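From: Marlene Kasten
To: sourdough-and-rye list
Subject: Re: rye starter gone sluggish
Date: October 2019

Hi Maricel, hi all,

On the starter question, Maricel Lacson wrote:

> My rye starter used to double by lunch and now it just
> sits there looking gray and smelling like nail polish.
> I moved it to the top of the fridge in September when
> we redid the kitchen. Same flour as always. I feed it
> once a day, equal parts flour and water. Should I throw
> it out and start over? Roswitha says never throw one
> out but she also has a basement full of jars.

Please don't throw it out! The nail polish smell is a hungry starter, and mine does it every time I get lazy. The top of the fridge is a lot warmer than people think (ours heats up like a little radiator back there), so if yours used to live on a cool counter it's now burning through its food way before you come back with more.

What I'd do is take a spoonful of the old stuff, put it in a clean jar, and give it four spoons of rye and four of water. Do that morning and night for two days. It will look like nothing much for the first feeding and then it should wake up. The rest of the old jar can go into crackers or pancakes. I put mine in waffles and my kids have never noticed, or they're being polite.

If it's pink or orange or fuzzy anywhere, that's a different story and out it goes, jar and all. Gray on top with a bit of dark liquid is fine, I just stir it in.

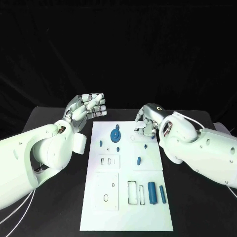

Can you switch a rye starter over to wheat without starting from scratch?

Sure, just feed it wheat flour in place of the rye and give it four or five feedings before you bake with it. It will rise slower at first and hold its bubbles longer. I keep a bit of the rye one in the back of the fridge in case I change my mind, which I always do by the holidays.

Bastian asked last time about the Vonia flour. I finally got a bag and I like it, but it's thirsty. I had to add an extra splash of water to my usual loaf and it still came out of the tin a bit tight. Crumb was nice the next day though - rye is always better the next day, so I don't know why I keep cutting into it warm. Has anyone tried it half and half with something lighter? Hideaki, you had a mix you liked, could you post it again? I've lost your message somewhere in my inbox.

Also, I still have Roswitha's long tin from the summer. Roswitha, I haven't forgotten, I'll bring it next time I'm over your way.

Let us know how the jar does, Maricel.

Marlene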